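Our bin-picking arm learned from its own misses, and I can't stop talking about it

JESVILLE, October. I'm Sinan Kurtuluş, I run the grasping work at Sestari, and today we're putting our new training method, Probert, out for everyone to use!

Short version: we let the arm try to grab things from a bin, keep every failed try, and teach it from those as well as the good ones. We used about 2,000 tries in all (most groups would call that tiny, and my boss certainly did). The old way, it dropped or missed 12 picks in every hundred. With Probert it's down to 4, on things it had never handled before.

My colleagues at Emano ran the same test on their own arm and got within 2 points of us, so I'm sleeping better.
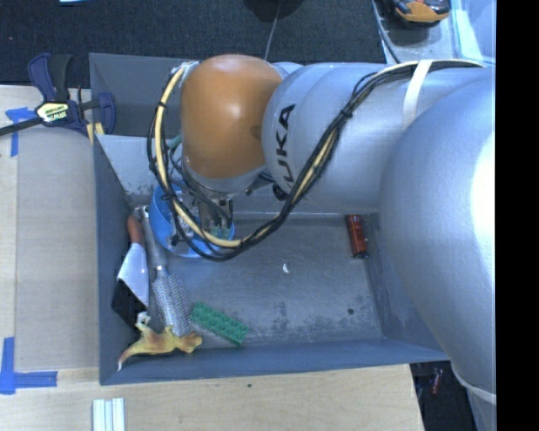
Sestari Research Notes, Issue 4, p. 12

We like a mixed bin: a bowl, a garden trowel, a toy animal, a building brick. Round, flat and lumpy all at once – it's a mean little test, and I love it. Code and the full write-up are on the Sestari site now. Write to me at the Jesville lab if you try it, especially if it breaks!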